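I sat down to write up the November reading numbers and ended up writing about my back and my apartment. The numbers can wait a week.

For those who haven't been here before: I translate technical manuals from Dutch into English, mostly for Timmermans, who make pumps, and now and then for smaller outfits. It's desk work. I've done it from home for long enough that I no longer think of it as working from home, it's just where the desk is. What changed this year is that I started keeping track of how much I sit.

## Keeping a log

The log is a plain notebook. Every time I sit down to work I write the time, and every time I get up I write the time again. I tried an app called Pomen for a while, which buzzes at set intervals, but I found I was dismissing the buzz without hearing it. The notebook is slower and I have to pick up a pen, and picking up a pen is apparently enough of a bother that I notice what I'm doing.

The longest stretch I recorded in the first month was 252 minutes. I had no memory of it. I looked up the job for that afternoon and it was a table of torque values, so I suppose I was copying figures and checking them and copying more figures. My coffee was still on the windowsill, full.

After that I set a limit of 40 minutes. I don't always keep to it. When a sentence is half turned over into English I would sooner finish it than get up and come back to find I've lost the thread. But I mostly keep to it, and the notebook shows me when I don't.

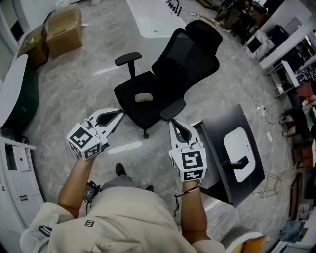
## What I do when I get up

I walk to the end of the street and back, which is about 2,000 steps if I go as far as the bakery. In bad weather I do the stairs in the building. I tried stretches from a library book and stopped after a week. They were fine, I just didn't like doing them, and I know myself well enough to drop a thing I don't like before I start lying to the notebook about it.

The walk has had some side effects. I've met two neighbors I had never spoken to. I know that the bakery puts out the rye at half past ten. I've also solved more translation problems between the mailbox and the corner than I have at the desk this year. There was a term in the Timmermans manual, a sort of locking collar, that I had been going around and around on since the morning, and the right English word came to me while I was waiting to cross.

Ans Hendriks, who edits most of what I translate, has been doing something similar, except that she gets up at the end of every page. I asked how that works with tables that run for nine pages and she said those are the days she gets the laundry done. Her way probably suits editing better than it suits translating. A page of editing has a natural end. A page of translation often stops in the middle of a clause, and I'd be standing in the hallway with half a verb.

## The rest of the setup

People have written to ask what I work with, so I'll put it down once.

- A desk from the secondhand place on the ring road, plain top, no drawers
- One monitor, raised on two volumes of an old dictionary
- A separate keyboard
- A lamp on the left side
- The notebook, on the right, open

I thought about a standing desk. The one I liked was 674 with delivery, and I couldn't talk myself into it. I borrowed a tall kitchen counter for a few afternoons instead -- my own, so borrowed is a generous word -- and learned that I read well standing up and type badly. So now I do the first read of every manual at the counter, on paper, with a pencil. It takes care of an hour or so of the day.

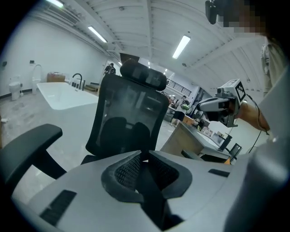 My lower back has been the main complaint for years, and for most of them I treated it as a matter of finding the right cushion. I must own five. None of them stays where I put it, and by noon it's either up between my shoulders or on the floor. If I ever do spend money on this, it will be on a chair with the lumbar pads built in behind a mesh back, like the black one here, and a headrest I'd use while thinking. Until then I'm on a wooden dining chair with a folded towel, and with the shorter stretches it bothers me much less than it did in the spring.

I have a long job for Tronalholm coming up, a maintenance handbook with a lot of cross-references, and that will be the real test of the 40 minutes. Cross-references are bad for me. I chase one, then it leads to another, and the afternoon goes. I've drawn an extra column in the notebook for it, and I'll post the pages when the job is delivered.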